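Small fixture bench: bin assignment and where the tape lives
Workshop Layout > Benches and Storage
Replies: 14 Views: 3,633

tmoynihan
Posts: 295
11:20 AM

I am reworking the bench I use for aluminum profile fixtures. Current state: cutting mat in the middle, black cloth under it, orange stacking bins in two rows across the back. Hand tools are in the row nearer the mat, handles toward me. Hardware and profile go in the row behind.

The bins work. The tape does not. I use cloth tape for marking and for temporary holds, and I use it often enough that a drawer is too slow. It ends up flat on the mat, on the exact area I need for measuring. I have tried a peg on the wall (too far), a weighted desk dispenser (slides on the cloth), and a bin of its own (a whole bin for one roll).

Constraints: no drilling into the bench top, and no increase in the depth of the back rows. I would like the roll reachable with the left hand while the right holds a knife.

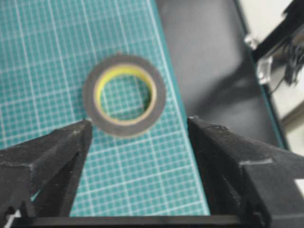
Does it harm a self-healing mat to leave a roll of tape lying on it?
Short periods do nothing. Over weeks, adhesive that has crept out of the side of the roll can transfer to the surface, and dust then sticks to it.

So it is more a nuisance than a hazard, and I would still like to be rid of it. Suggestions welcome.

YannickC
11:42 AM

Hang it under the front edge. Take an offcut of profile, clamp it below the bench top on the left, and let the roll sit on it. You lose no surface and the clamp needs no holes. I use a 200 mm piece, which is enough for the clamp and two rolls side by side.

Use an end cap on the free end. A sawn profile end will catch a sleeve.

fstoecker
11:58 AM

I disagree with hanging it under the edge. On a bench where you stand and lean in, anything below the front edge is at hip height. You will knock it or pick up chips on the adhesive side of the roll. I would put it on the back row, on edge, in a bin with something else that is rarely used. A bin does not have to hold one category. Two unrelated items that cannot be confused with each other can share.

tmoynihan
12:10 PM

I did consider sharing. The red roll already has a bin at the left end of the back row and it stands on edge without trouble. The objection is reach. I have to go over the tool handles to get there.

fstoecker
12:16 PM

Then the tool handles are the problem, and the tape is a symptom. Why do they lean forward?

tmoynihan
12:19 PM

So I can grab them.

fvillalba
12:47 PM

Frauke has a point. Handles leaning out over the front lip cost you depth twice: once on the mat side, where you cannot slide stock up to the bins, and once for reaching over. Try turning the tools so the handles stand straight up, with a strip of foam across the bottom of the bin. On mine the foam also stopped the tips from wearing through the plastic. Screwdrivers behave well this way. Pliers do not, and should go somewhere flat.

On the tape: cut a short piece of dowel, glue it upright to a square of scrap plywood, put the roll over it, and stick rubber feet under the plywood. It is a desk dispenser without the dispenser. If it slides on the cloth, remove the cloth.

YannickC
1:05 PM

The cloth should go in any case. It moves, it wrinkles, and the mat rocks on the wrinkles. If you measure off the grid, you want the mat on something hard.

tmoynihan
1:14 PM

The cloth stays. It keeps small screws from bouncing and it cuts the glare from the lamp. I do not measure off the grid for anything that matters. I have a steel rule for that, and the grid is for squaring things by eye.

fvillalba
1:20 PM

Fair. Printed grids drift anyway. I checked a Zindgate mat against a Georgiev rule last winter and the long side was visibly out at the far end. It was fine for paper and card.

apolline_j
2:33 PM

I set up the bins for this bench, so I will put the whole assignment here. I wrote it up in September when we changed over from the metal trays. Teresa has altered some of it and I have stopped arguing.

General rules

One bin, one decision. A person returning a part should not need to think about which of two bins it belongs in. If they hesitate, the categories are wrong.

Empty bins are allowed. Leave at least one empty per column. It takes overflow, and it takes whatever you are halfway through when the phone rings.

Stack by weight. Heavy stock goes where the bin has support along its whole back wall. The lips on these will creep if you load them hard over a summer.

Long and short stock

Profile goes in an end bin with the cut ends visible. You can then see the slot pattern and pick the right section without pulling the piece out. Anything too short to stand up in the bin goes to the offcut box under the bench. I draw the line at 200 mm. Teresa draws it lower.

Loose metal

Brackets get their own bin. Thin bent scrap does not go in with them, for any reason. It scratches the faces and it tangles. I find it in the pile about as often as I look, and I take it out again.

Odd parts

Rubber-capped parts together, balls together. The balls roll out if the bin is tipped forward, so that bin goes low or lies on its back.

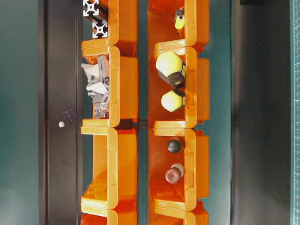 Labels

I do not label the front lip. The curve makes the label lift at the corners. If you must have labels, put them on the inside back wall, where they are visible when the bin is running low, and that is the moment you need to know what was in it. A paint marker works on the translucent plastic. A regular permanent marker rubs off in a few weeks of handling.

Restocking

When you can see the ribs on the floor of a bracket bin, reorder. No written minimums. We tried a sheet with numbers on it and the numbers were wrong from the second week.

YannickC
2:51 PM

Good write-up. I do not agree with "balls together." If they are different materials they are different parts. A wooden one and a dark one in the same bin is two categories in one bin, and that breaks your first rule.

apolline_j
2:58 PM

It does not. The rule is about the person returning the part. Someone holding a ball looks for the bin with balls in it. There is no second bin to consider. Your version creates the hesitation: is this the bin for wood, or the bin for balls?

YannickC
3:04 PM

It fails on retrieval. You return a part once and you look for it many times.

fvillalba
3:09 PM

With that few parts, retrieval takes a glance. At 40 of each I would side with Yannick.

fstoecker
3:26 PM

Two additions to Apolline's post.

First, on plastic. The bins here are plastic, and they do not like solvent. If you clean adhesive off a lip, use soapy water and a plastic scraper. Citrus cleaner leaves the surface tacky for a day.

Second, on the bracket bin. Brackets dumped in loose will lock together by their holes and edges. It helps to lay them in the same direction, open side down. Takes a minute after each delivery. After that people mostly follow the pattern that is already there.

tmoynihan
5:40 PM

Results after an afternoon of moving things.

The under-edge bar is out. I clamped one up per Yannick's suggestion and hit it with my hip before I had finished tightening it. Frauke called that one.

The dowel stand holds still on the mat and creeps on the cloth. On the mat it takes the same space as the roll lying flat, so nothing is gained except that I can pull tape one-handed. That is worth something, but it was not the goal.

Turning the tools upright frees up useful room at the far edge of the mat. I do not like it for the ones I use most. The handle at full height is above the rim of the bin behind, and I brush it when I go for brackets. I have put them back to leaning for now and will try a lower foam strip.

Layout as it stands, written up for anyone copying it:

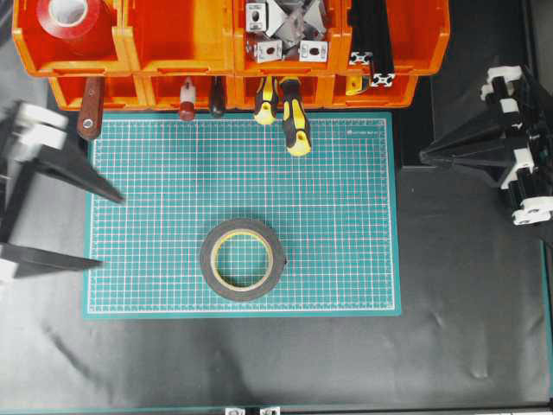

Reading time: 1 minute

Back row, from the left: red tape on edge, a spare bin left empty for overflow, corner brackets, black profile with the ends up. Front row: hand tools, handles toward the mat. Mat centered on the cloth with the long side parallel to the bins. Black tape on the mat, left of center, until I have something better.

The profile bin is on the right for a reason that applies only if you are right-handed. You draw a length out with the right hand and it swings clear of the bench. On the left it would pass over everything else. Left-handers should mirror the back row and leave the tools alone.

The cloth is a plain cotton blend, hemmed, and larger than the mat on all sides. I wash it when the metal dust shows. Do not use felt. Felt holds chips, and the chips end up pressed into the back of the mat.

The black tape is cloth tape on a yellow core. I mention the core only to say that a 3-inch dowel stand will not fit a smaller core, so measure yours before you cut wood. I cut mine too big the first time and had to sand it down.

apolline_j
5:52 PM

The spare bin is where the tape goes. You have an empty bin next to a tape bin.

tmoynihan
5:55 PM

You wrote "leave at least one empty per column."

apolline_j
5:57 PM

I also wrote that one bin is one decision. Both rolls are tape. Put the black roll in with the red one and keep your empty bin.

fstoecker
6:08 PM

Agreed, if two rolls fit on edge without wedging. Check with a full roll, since a half-used one will always fit. If they bind, put a strip of card between them.

tmoynihan
6:31 PM

They fit, with the card. Reach is still over the tool handles. I will run it this way for a couple of weeks with the lower foam strip and post the measurements for the strip when I have settled on a height.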